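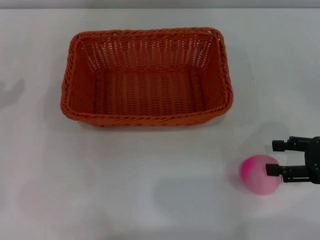 The upper house should go, full stop, and your survey is only going to slow that down, wrote one of the people who filled in our form in January. I'm putting that first because it's a fair shot, and because you asked me to tell you how the public side of the Second Chamber Project is going, warts and all. So this is me telling you!

20 Feb 2024

The short version is that we're on track with the money, a little behind with the meetings, and way ahead on responses. We've had 2,163 completed forms back from the four districts, and 835 of those came from Uvgate alone, where the local paper ran our notice on its letters page (free of charge, bless them). Stidia and Tirkia are coming along. Lis is slow, and I'll get to Lis in a minute.

What people are asking for is messier than I expected. Plenty of them want the appointed chamber abolished, and they say so in capital letters. But a lot of the same people, a page later, say they want someone to be able to send a bad bill back. I don't think they're confused. I think our question 7 forces them to choose between keeping it and scrapping it, and they'd like a third box. We've added one for the next print run — the old answers will be reported separately so the two sets don't get mixed up. 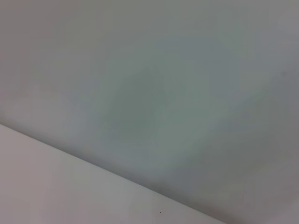 Photo: Second Chamber Project

Now the meetings. We promised you five public evenings by the end of January and we held 3. Uvgate was packed and ran over by an hour, mostly on whether party leaders should get to name members at all. Stidia was smaller and a lot calmer, and I got better notes out of it. Tirkia got rained on and we still had a good argument about term limits. The two we missed were both in Lis, where the hall double-booked us and then the town election got moved up and everyone was busy with that. I should have had a backup room. New dates are set for spring.

We also have 122 people who've agreed to a longer interview, and I've started calling them. It's slow work, and I'd like your okay to shift what's left of the travel line over to transcription, same total, no new money.

Still on my list: getting the draft questions for sitting members past our legal reader, and fixing the Stidia mailing list, which has half its addresses in twice. The interview notes will come to you with the next report, and the spending sheet is attached to this one.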